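Subject: Re: [gremus-prayer] Written prayers

Luzius Gasser wrote on Wednesday:
> Dear all, my father read his prayers from a book for 30 years.
> In my new church I hear that such prayers do not come from the
> heart. Is it wrong to read them?

Dear Luzius,

Thank you for your question. I put my thoughts under 2 headings.
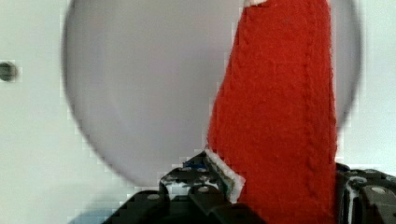 1. What the Bible shows

The Psalms are written prayers, and Israel used them together. When the disciples asked how to pray, Jesus gave them words which they could repeat.

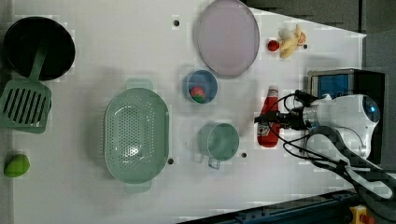 He also warned against empty phrases, in Matthew 6. I understand this as a warning about the heart, and a person can speak emptily without any book.

2. What I do at home

I read one psalm in the morning, and after it I pray in my own words.

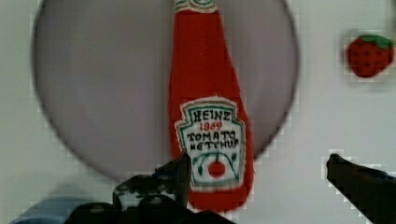
Borrowed words helped me most when I was learning to pray. I think small children learn in the same way: they play at dinner with a red cloth ketchup bottle, long before they can cook. My own words came later, and they came slowly.

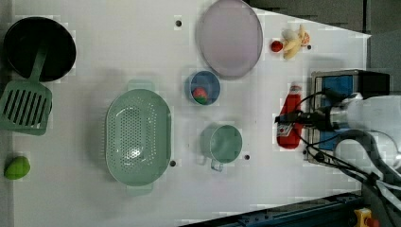 May I change the words of a written prayer?
In private prayer you are free to change them. When you pray together with others, please keep the common text, so that everybody can follow.

With greetings from Cirska,
Ivars Raudsepp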